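# Write the rule down before the shift starts

I love a good rulebook. I know how that sounds, but give me a two-page protocol for recording hand-held gripper demonstrations and I'm happy for an afternoon! The field has plenty of talk about models and bigger datasets, and far too little about the page taped up next to the table.

At Damlow we ran for months on habit. Everybody knew how to do a lid task, and everybody did it differently. One person began with the grippers already touching the box, another started a foot back. Some people reset the props to the same spot every time, some let them wander. We had 800 recordings of one task, and when we went through them 300 had no clear start or finish. Those were good people working hard, and the fault was ours for never saying what "done" meant.

So we wrote it down. The start pose comes first, then what counts as the end, then what goes back where. Markers stay clean and uncovered. Anything on the table that isn't part of the task gets noted in the log, because a background object is still data (I will happily argue this one with anybody). 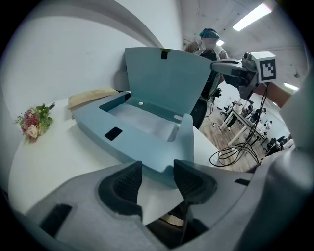
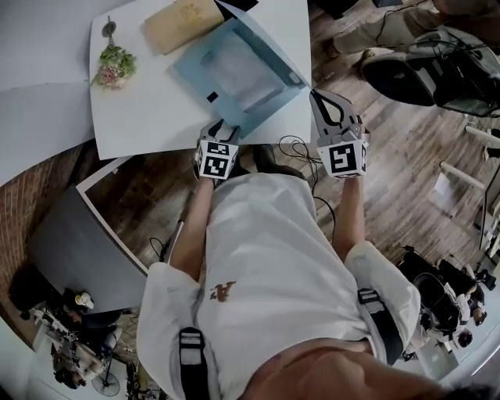 *Box task at Damlow: the light blue box on the white table, with a bouquet and a beige item beside it.*

My favorite rule came from a visit to Hutsuliak, where every operator may throw out a take on the spot, no questions asked. I was sure people would overuse it. Our first 100 takes under that rule were the cleanest we'd ever had, and folks were visibly more relaxed with the grippers in their hands.

The other one I'd push on any team is a limit on streaks. We stop after 36 takes and swap operators, even when things are going great. Tired arms make sloppy paths, and a sloppy path looks perfectly fine in a spreadsheet.

What I'd really like is for labs to share these pages. Korkia and Govton both have good ones, and they disagree with ours on nearly every point about resets! Put all of them side by side in public and let us fight about it.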